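Where do old school jumpers go?
Kasgate Community College, Textiles and Environment project, final report

Why we picked this

Everyone in our group had at least one school jumper at home that didn't fit. Usually in a drawer, or under the bed. We wanted to find out what happens to uniform in Lambridge once people grow out of it, and if a swap rail would get used. Short project, one half term, so some bits are thinner than we'd like.

What we did

Paper survey to every tutor group in years 7 to 9. Also rang the two charity shops on Mutiso Street and asked if they take uniform. One does, one only takes it without a logo. Then ran a swap rail outside the canteen every Thursday lunch for 5 weeks.

Survey questions were: how many school jumpers do you own, how many still fit, what did you do with the last one. Question three should of had tick boxes. People wrote all sorts and it took ages to sort into groups. 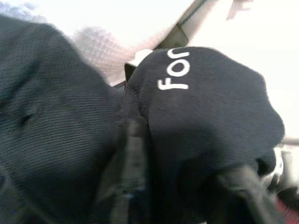
Report by Maj-Britt Öberg, Year 10, with the Lambridge group

What we found

The biggest answer for "what did you do with the last one" was kept it. Second was gave it to a brother, sister or cousin. Bin came third, which was higher than we guessed. Hardly anybody had sold one. A few said the cuffs went before it got too small, so no point passing it on.

Main reason for not giving it away: didn't know where. Second reason was the name tape. People didn't want someone else wearing their name, and unpicking it is fiddly. We hadn't thought of that at all.

Swap rail. Slow first week, mostly our own stuff hanging there. Got better once it was in the bulletin and parents saw it. Big sizes went quickest. Small sizes piled up becuase Year 7s start with new ones, so next time we'd take the rail to the Rorkbridge primary open evening in July, before families have bought anything.

Water and cost

We worked out a rough water figure using the number in our textbook, but the book is for cotton and our jumpers are a mix, so we've left it out of the main results. Working is in the appendix if anyone wants it.

Problems

Survey only went to three year groups. Two tutor groups handed theirs in late and are not counted. No mirror by the rail, people kept asking for one. Rain on week three so we moved inside and lost half the lunch.

What we'd do next

Box of seam rippers next to the rail for name tapes. A drop off bin at reception so people don't have to wait for Thursday. Ask the logo-free shop if they'd take jumpers with the badge unpicked, we ran out of time to ring back.

Thanks to the canteen staff for lending us the hangers.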